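Pano de prato listrado Sadirero: por que comprei o segundo jogo

Vou logo dizendo que nunca pensei em escrever uma resenha de pano de prato. Mas comprei o primeiro jogo em março, fiquei tão contente que voltei para buscar outro, e já me perguntaram dele duas vezes no privado, então vamos lá.

O jogo vem com 2 panos listrados, sem embalagem exagerada, só uma cinta de papel com as instruções de lavagem. Paguei 37 reais na Ollport, frete à parte. Tem em mais de uma cor, e a diferença entre elas é só a listra.

O que me conquistou foi a secagem. Meu pano antigo, um Prikero que eu defendia com unhas e dentes, espalhava a água no copo em vez de puxar. O Sadirero seca uma taça em duas passadas, sem deixar fiapo. Fiz o teste chato de segurar a taça contra a janela da cozinha e só achei uma manchinha perto da haste, que era gordura minha mesmo. Panela grande também vai bem, embora no fim de uma louça de domingo o pano já esteja pedindo varal.

Lavar antes de usar é obrigatório! Novo, ele tem aquela goma que repele água, e na primeira noite achei que tinha jogado dinheiro fora. Depois de uma lavagem a 40 graus ficou outro pano. Desde então lavo a 40 quando está muito engordurado e a 20 no dia a dia, sempre sem amaciante. Encolheu um pouquinho no comprimento e parou por aí. As listras continuam firmes, nem o pano de molho com sabão de coco soltou tinta.

Outra coisa boa é o peso. Ele é fino o bastante para entrar no fundo de um copo comprido e ainda assim não vira um trapo mole na mão. Dá para esticar, torcer com força, pendurar por uma ponta só, e ele volta para o lugar. Eu sou do tipo que pendura pano pela ponta no puxador do forno, pecado mortal segundo a minha mãe, e até agora nada de orelha deformada.

Agora os poréns, que existem. A alcinha de pendurar é curta demais: no meu gancho entra apertada, no da casa da Graciela Medina não entrou de jeito nenhum (ela acabou costurando uma fita por cima e ficou até mais bonito). A bainha de um dos panos veio com um fio puxado, que cortei rente com a tesourinha e não desfiou mais. E amassa muito — quem gosta de gaveta impecável vai ter que passar a ferro. Eu dobro ainda morno do sol e dou por resolvido.

Comparando com o da Sisodia, que é o mais parecido que já usei: o da Sisodia é mais macio logo de cara e tem alça decente, mas demora uma eternidade para secar no varal e pega cheiro se ficar dobrado úmido. Para quem mora em apartamento sem sol, como eu morei anos, isso pesa bastante. Fico com o Sadirero, e feliz.

Para cozinha de uso diário recomendo de olhos fechados. Para dar de presente, também, só que eu lavaria antes de embrulhar — a pessoa já recebe o pano no ponto.

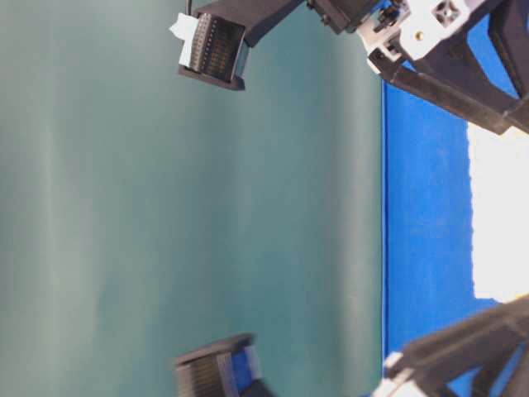
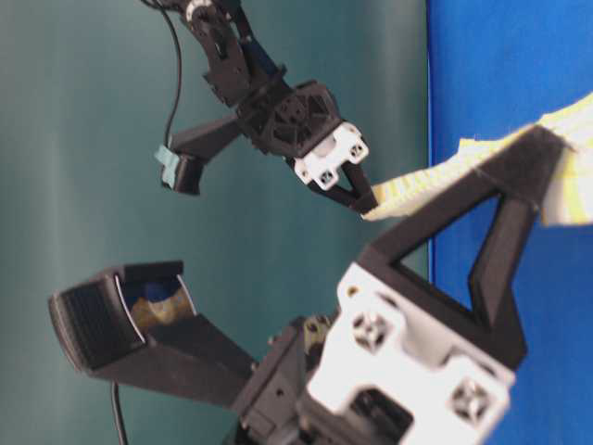

Na segunda foto, o pano listrado preso por uma ponta e esticado na diagonal.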